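Kukeo open day, sidewalk delivery simulator. Notes in a thread, mostly for people on the mapping side who couldn't get in.

1/ Format: two sessions, one room, 7 seats at the consoles and standing room behind. Nelli Ahonen ran the demonstration. Reijo Kiiskinen took the technical questions. I had a seat for the second session.

2/ The simulator is called Fotside. It renders a city block and feeds the result to the same planning software that runs on the real delivery unit, the Bonsu. The planner has no flag telling it which world it is in. Reijo was firm on that point.

3/ Demo block is one straight stretch of sidewalk with a road on the left and a storefront on the right. Street furniture is the usual: mailbox, hydrant, a sandwich board outside the shop. The task was to travel to the far end without leaving the walkway.
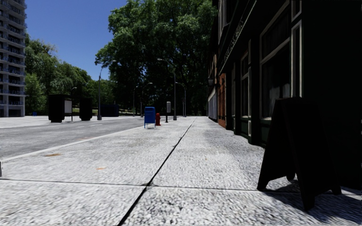 4/ Why run this in simulation when the Bonsu already drives outdoors? To repeat the same block with one thing changed at a time, such as sun angle or the position of a sign, and see which change alters the path.

5/ They ran 200 trials of this block overnight before the open day. Nelli showed the summary table. 185 finished with no operator flag. The remainder were mostly long stops, where the planner waited for a clearer reading and then timed out. No breakdown by cause was handed out. I asked for one.

6/ Shadows got the most discussion. A hard shadow edge on pale concrete can look like a curb to a camera-only planner. Fotside lets you move the sun and keep the geometry fixed, so you can test for exactly that. Nelli moved it twice during our session. Path changed slightly the first time and stayed put the second.

7/ Paving joints are a related problem. The older planner treated a long dark joint as a lane boundary and hugged it. Reijo says this was fixed in February by weighting height above texture. I'd like to see the before and after on the same block.

8/ Sandwich boards: thin legs, wide face, and shop owners move them daily. Kukeo keeps them out of the stored map altogether and leaves them to live detection. The mailbox and hydrant are in the map. Sensible split, in my view, though it puts a lot of weight on the detector.

9/ Surface detail is weak close up. The concrete texture goes soft near the bottom of the view. Reijo said they know, and that the planner mostly uses the middle distance anyway. Fine for path planning. I would not train a crack detector on it.

10/ Distant objects are plain boxes in places. Someone in the back row asked about this and was told detail is budgeted toward the near sidewalk, where the unit has to drive. Same answer for the far side of the road.

11/ Last item was the corner by number 15, with the shop window on one side and a pole in a concrete base on the other. Nelli used it to talk about clearance. The planner picks a line between fixed objects first and only then corrects for anything in the stored map that looks out of place.

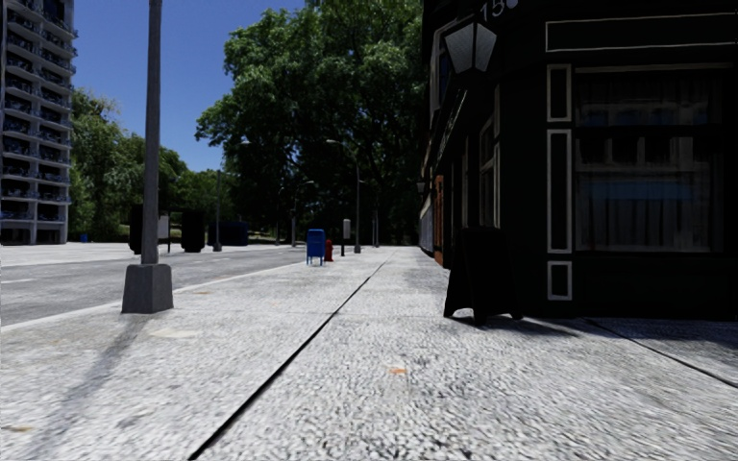 QUESTIONS FROM THE FLOOR

12/ Pedestrians? A separate module, supplied by Nadon. It was switched off for the open day so that the static cases could be compared cleanly. A fair choice for a demo, but it means we saw the easier half.

13/ Snow? Planned. Reijo would not give a date. Colour and contrast both change, and the curb disappears, so most of the stored map stops being useful. He called it a different product.

14/ Hardware needed? One desktop per console. They quoted roughly 1,000 short runs a week from the room as it stands, with the bottleneck being review of the flagged ones by a person.

15/ Can outside groups load their own block? Yes, if the survey data is in Kukeo's format. The converter is free to use but the documentation is thin. I have a copy and will post my notes on it separately once I've had one of our blocks through it.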